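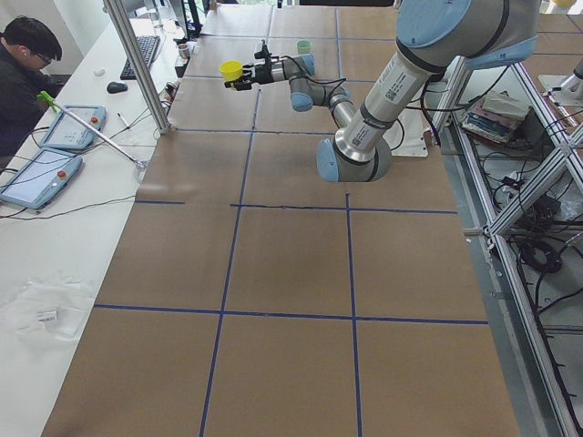

Covering a Work Table: Questions We Get

Home | Paper | Tape | Table Covers | Shipping | FAQ | Contact

Last updated 6 February 2018

Zilport table paper is plain brown kraft sold on a roll, for people who want a clean work surface they can throw away later. Most questions we get are about laying it flat and marking it off into sections. Dark blue tape on brown paper is easy to see from a standing position, and a grid of large rectangles gives each small item, such as a plastic cup, a place to go. A few slight wrinkles and visible seams are normal on a big table and don't get in the way of most work.

What sizes does the paper come in?
One width, two lengths. The short roll is 100 feet and the long roll is 316 feet. Both fit the Gravine wall cutter. The long roll is too heavy for the small Gravine bench stand, so order the floor stand with it.

My table is wider than the roll. What do I do?
Lay two or more sheets side by side and overlap them by an inch. Tape the overlap on the underside first, then turn the paper over and smooth it from the middle out. If you plan to mark a grid, try to put a tape line on top of the seam.

How do I get the lines straight?
Measure along both edges of the table, make a small pencil mark at each point, and run the tape from mark to mark. Do the long lines first. Pull out more tape than you need, hold it tight just above the paper, and lower it in one go. Pressing it down a few inches at a time makes it wander.

How big should the sections be?
Big enough that your largest item sits inside with room to get a hand around it. If you aren't sure, start large. You can always add a line.

Which tape should I use?
Younis paper tape in dark blue or black. Light colors are hard to see on kraft. Vinyl tape holds longer but tears the paper when you lift it.

The tape keeps coming up at the ends.
Wipe any dust off the paper and run the tape an inch over the table edge and under. For a line that stops in the middle of the table, cut the end square and rub it down with a spoon.

Can I replace one section without redoing the table?
Yes. Cut along the inside of the tape, lift the piece out, and patch from below with a sheet cut a little larger.

Is the paper waterproof?
No. Item 1110 is the same paper with a coated back, and it will hold off a small spill until you can wipe it up. Neither one should be used under anything hot.

Do you ship to Misano?
Yes, on the October and spring trucks. Orders of 20 rolls or more can go at any time.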